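## 4 台面布置与首次抓取(Jidgate 双臂套件)

开始前:两臂断电,急停按钮放手边。控制器 Koo 先别上电,线接完再说。

4.1 布置

1. 两臂底座装在桌子前沿,螺丝对角拧,先带上再逐个拧紧。
2. 线缆全部走桌沿下方,别从台面上过。留余量,手腕转到头不能绷。
3. 练习物品摆中间:碟子、浅碗、纸筒。勺子横搁或竖搁碟上都行,柄朝向手臂一侧。
4. 剪刀、胶带这类杂物靠后沿放,别进抓取区。

> 注意:夹爪悬空时手不要伸到下面。断电后手臂会慢慢下沉,先托住在拔插头。
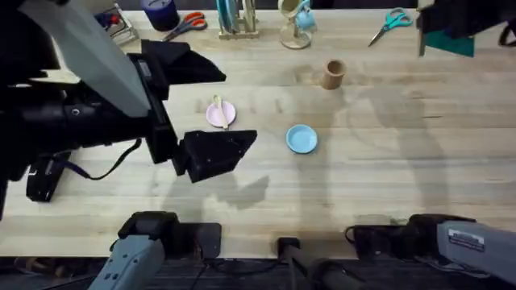
4.2 上电与回零

1. 开 Koo 电源,等自检走完。中途不要碰手臂。
2. 打开 Famer 软件,选"双臂",点连接。左右认反了就在设置里对调,不用换线。
3. 先左后右,各回零一次。听到异响马上按急停,查线是不是缠住了。
4. 夹爪空开合 2 次。不到位的重做行程标定,见第 3 章。

4.3 腕部相机检查

1. 夹爪张到最大,停在台面上方。
2. 看腕部画面:两根手指都要在画面下部,目标物在两指中间的空档里。浅蓝小碟比较好认,拿它对位。
3. 杯架、碗碟架在画面边上露出来没关系,但手臂的路径要绕开。挂着的杯子很容易蹭掉。
4. 曝光值先设 2000。画面发灰、木纹糊掉,往下调;太暗再往上,上限 4000,再高噪点多。
5. 影子随手臂走,属正常。不要为了影子反复改曝光,改完一次就锁定。
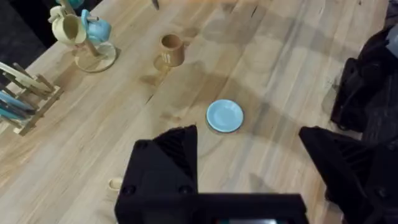 **Dudbridge,03/05/2024**

本节按新版 Famer 改过,旧版菜单名字不一样,"对位"在旧版叫"校准视图"。8 月还会再更一版,到时候以软件里的提示为准。

4.4 首次抓取:碟上取勺

1. 速度调到最低档。力度也是,木勺不需要大力。
2. 夹爪移到勺柄上方,两指分在柄的左右。勺头朝外,柄落在两指之间。
3. 慢慢下降。指尖别压到碟沿,压到了抬起来重来,不要硬推。
4. 对中后再合拢。偏了先平移,不要靠夹爪把勺子拨正。
5. 抬起一点,停住,看勺子滑不滑。滑就加一档力度。

> 小心:桌面有深色污渍或者木色不匀的地方,自动识别可能把它当成物品边缘。手动框一下目标,或者换个位置摆碟。

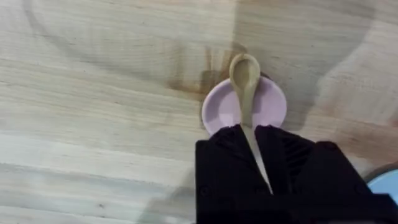

6. 夹稳了再往旁边移,别直接甩过去。旁边有碗的话先抬高,过了碗沿再降。
7. 放下,张开,退回起始位。点保存,这一条动作就存进 Famer 了。

连续失败 2 次:停,回到 4.3 重新对位。多半是相机支架松了,不是参数的问题。

4.5 收工

- 两臂回停放位,再退出软件,最后关 Koo。顺序别反。
- 指垫用干布擦,不要用酒精,会发粘。
- 标定文件导出一份另存。重装软件会清掉,没有备份就的从第 3 章重做。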